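Color and Measure: Pictures from the September Open Table

Share 25 | Comments 4

The Sriwong Center for Hands-On Learning opens its long table to the public each September. Visitors of all ages are invited to work with simple craft supplies, tinted liquids and everyday containers, and to see how color behaves when it is poured, thinned and stirred. This year the program welcomed 672 visitors over the course of the month, and the Center is grateful to all who took part.

The sessions were planned by Ekkachai Somboon, who has led the Center's craft and color program for four years. His approach is to keep the supplies modest. A cup, a marker and a sheet of brown paper are enough for a first exercise, and most families will have something similar in a kitchen drawer. Printed activity cards were provided by Bonenum, and the room was made available through the Avance building fund.

Pale tints were the subject of the opening exercise. Participants were asked to mix the lightest pink they could while still being able to name it as pink, and to compare their results under the same light. Many found that a color which seemed strong in the bottle looked quite faint once it was in the cup.

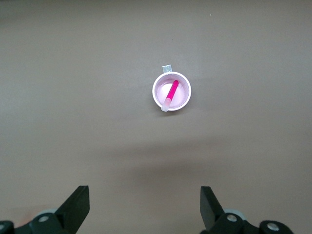
Pink on pink: a small white cup with a two-part straw, magenta and clear.

The second part of the program turned to measuring and marking. A translucent cup with graduation marks is useful for this purpose, as the level of a tinted liquid can be read from the side. The standard exercise calls for 300 milliliters of water, to which color is added a little at a time. The results are recorded in marker on a sheet of paper or on the table covering itself - the paper is replaced when it is full. Younger visitors often preferred to draw, and the instructors were glad to let them.

Brown paper covers the full working area during marker exercises, and participants are asked to keep caps within reach and to set cups well back from the edge. 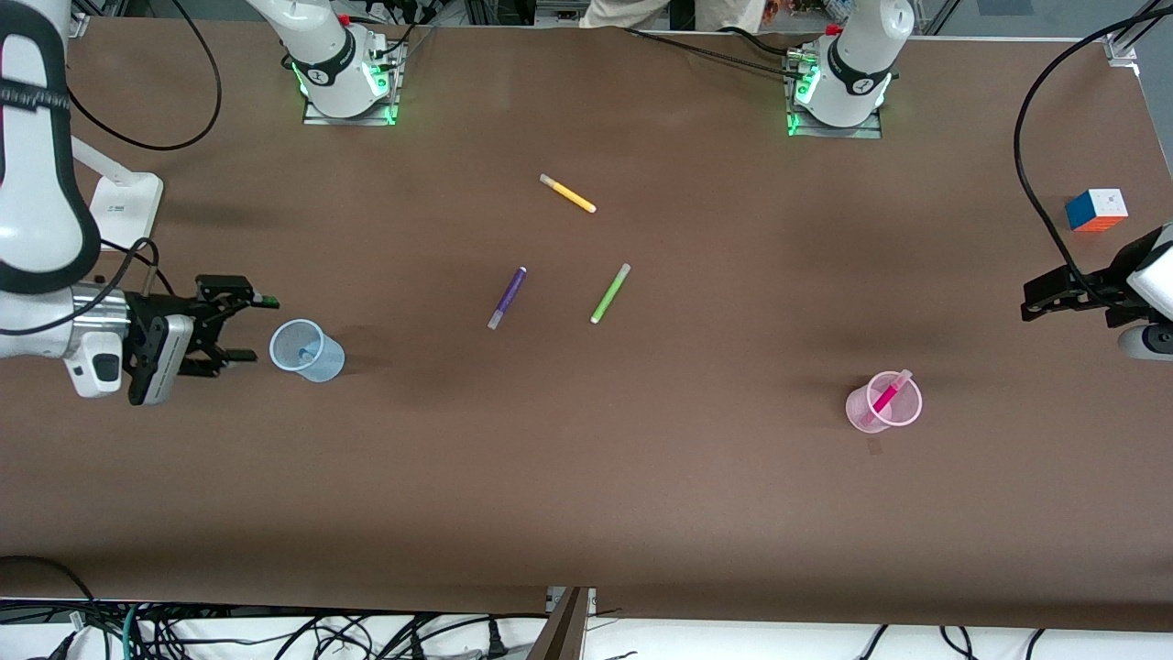 Can the exercises be repeated at home with ordinary food coloring?
Ordinary food coloring is suitable for all of the mixing exercises. Begin with a single drop in a full cup of water, stir well, and wait a moment before adding more. Cover the table first, as food coloring may stain wood and cloth.

Copies of the activity cards are available at the front desk of the Clurnedent Building during opening hours. Schools wishing to bring a class may reserve the long table for groups of up to 25. Requests should state the age of the participants and whether the group would prefer the mixing exercise, the marker exercise or both.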